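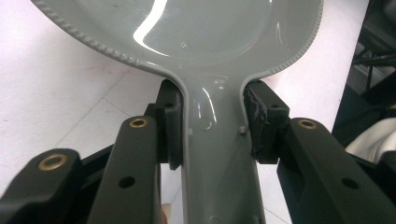 Colher de plástico cinza presa pelo pescoço, vista da câmera da garra de mão.

Zatach-Colheres: demonstrações de preensão com garra de mão

Resumo
Conjunto de 700 demonstrações de pegar e pousar utensílios de cozinha, gravadas com a garra de mão Tilititz. Serve para treinar políticas de imitação a partir da câmera montada na própria garra. Esta é a versão de novembro.

Conteúdo
Treino: 280 episódios com colheres, 211 com outros utensílios
Validação: 100 episódios
Teste: 109 episódios, gravados em casas que não aparecem no treino
Cada episódio traz vídeo, abertura dos dedos e trajetória estimada da garra.

Método
A política Danladi prevê a pose relativa e a abertura dos dedos. O ponto de preensão anotado nas colheres é o pescoço, entre a concha e o cabo. Não usamos máscara sobre os dedos nem sobre a mão do operador.

Resultado
No braço Plenmont fizemos 209 tentativas com colheres. A falha mais comum foi a rotação do cabo depois do fechamento. Concha larga piora o problema, pois o peso fica acima dos dedos.

Limitações
Reflexos em plástico brilhante atrapalham a estimativa de pose.
A espuma dos dedos se desgasta e o atrito varia entre episódios. Não há anotação desse desgaste.
Não há medida de força.

Licença
Uso em pesquisa, com citação do conjunto.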